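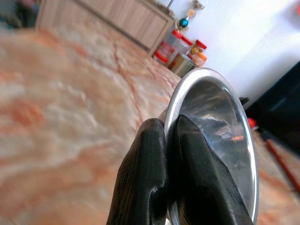 Cuenco de acero inoxidable, de canto.

Leltex: vocabulario de menaje en español

Leltex es una lista de términos de cocina y mesa recogidos en catálogos de venta por correo. Sirve para normalizar fichas de producto y para revisar traducciones. La versión 2 contiene 410 entradas, de las cuales 227 llevan al menos una variante regional.

Archivos

terminos.csv: una fila por entrada, codificación UTF-8, separador punto y coma.
variantes.csv: se enlaza con el anterior por la columna id.
notas.txt: dudas pendientes y entradas retiradas.

Columnas de terminos.csv

id, lema, genero, categoria, definicion, fuente. El campo definicion no pasa de 200 caracteres. Si fuente está vacío, la entrada procede de la lista antigua de Prirau.

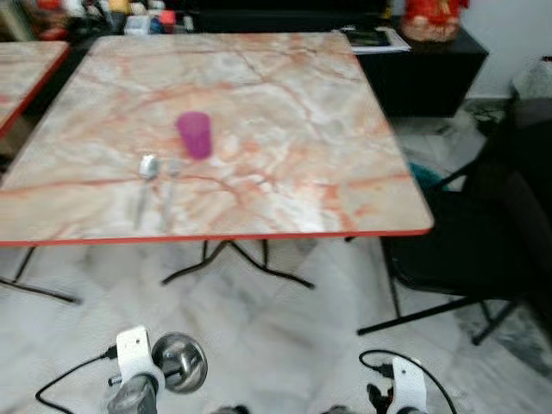 Vaso morado, cuchara y tenedor. Categoría: mesa.

Criterios

El lema va en singular y en minúscula. "Bol" y "cuenco" son entradas separadas; "tazón" también. Los nombres comerciales no se admiten como lema.

Problemas conocidos

Las variantes de Inport no distinguen país. Faltan casi todos los moldes de repostería. En Excel hay que importar el CSV a mano o se pierden las tildes.

Licencia

Uso libre citando Leltex. Las definiciones tomadas de Dzene conservan su nota de origen y no deben publicarse sin ella.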